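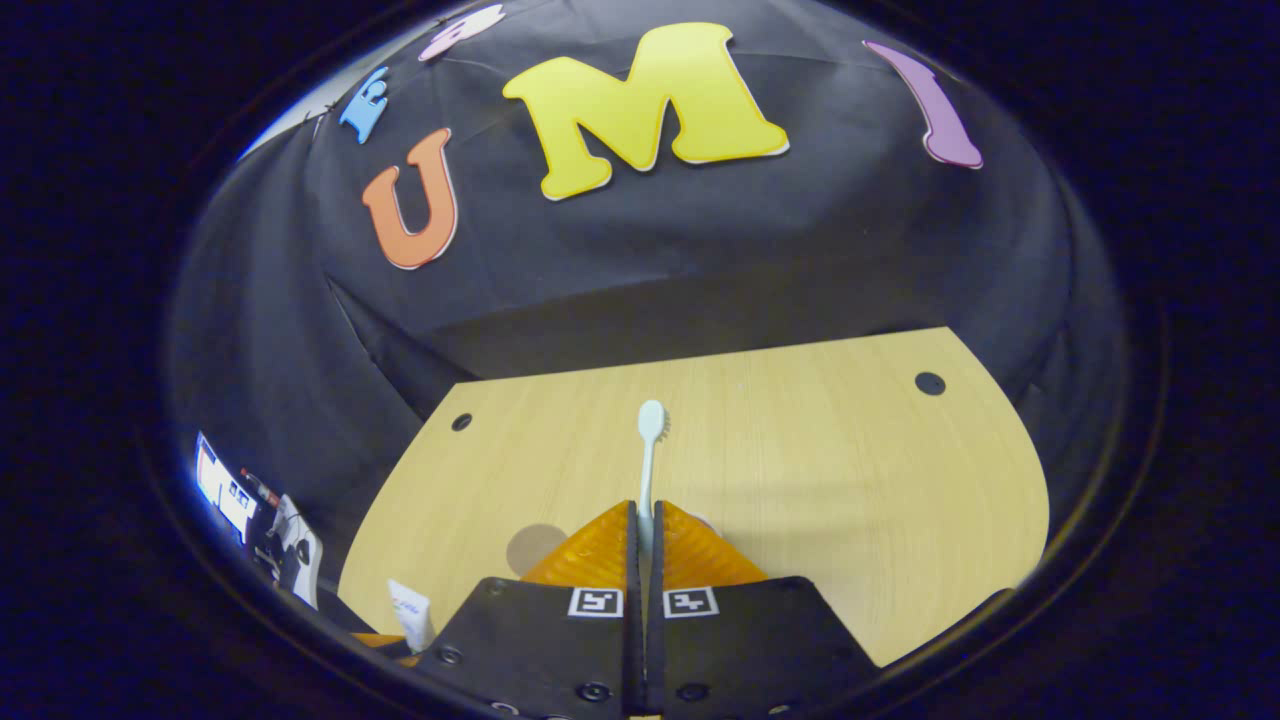

Toothbrush practice with the hand-held gripper at the Grillwood workshop.

About Skundia

Welcome, and thank you for stopping by! Skundia is a small company in Grillwood that teaches robots to handle the things people keep beside the bathroom sink. Toothbrushes, mostly, and toothpaste, and whatever else a person with stiff or shaky hands might like some help with in the morning. We build the grippers, we do the demonstrations by hand, and we train the software that learns from them.

Cyrill Ruchti started the company after several years of repairing packing machines, and he still does a good share of the soldering. Our first home was the back half of the old Dambrauskienė bakery, where the floor sloped and everything round ended up under the oven. We have a flatter floor now and a much better coffee maker, but a few of us still miss the smell of the place.

The fault we talk about most

People who visit us nearly always ask about the Prokisero fault, so we may as well tell it on this page too. Prokisero is our gripping software, and for a long while we were very proud of it. Then in August we ran what we thought would be an easy final check before lending an arm to a care home: 200 pickups of an ordinary toothbrush, one after another, with a full set of readings for each.

The arm managed 194 of them nicely. In 3 of the others it simply missed, and a miss is something we know how to deal with. The remaining 3 worried us a great deal more. The brush turned a little between the fingers, the software read the change as a loose grip, and it closed harder. The brush turned again, so it closed harder still. In the last of these the handle snapped, and a piece of it flew nearly the length of the bench while Cyrill was leaning in to look. He was wearing his safety glasses, thank goodness, and he wasn't hurt.

We called the care home that same afternoon and told them the arm wasn't coming. It was not a fun phone call, but they were very kind about it.

The cause was ours, plain and simple. The software had a limit on how fast the fingers could close and a limit on how far, but the limit on force had been switched off during an earlier test and never switched back on. Our release checklist didn't ask about it – an embarrassing thing to write, even now.

What we do differently

The force limit now sits in the gripper's own electronics, where a change to the software can't reach it. If an object turns in the fingers, the arm stops and waits for a person. We also went back to the hand-held gripper and recorded a whole new set of demonstrations, paying special attention to how people let a brush settle before they lift it. And anyone here, including whoever joined last, can stop a test without having to explain first.

The snapped handle lives in a jar by the front door. New hires get the story on their first morning, usually from Cyrill, who tells it at some length.

Come and see us

We love having visitors, and we're always glad to hear from care homes, therapists and families who have thoughts on what would be useful. Write to us through the contact form, and if you've had a fault of your own with a gripping arm, please tell us about that too. We'll put the kettle on.

Page last updated April 16, 2025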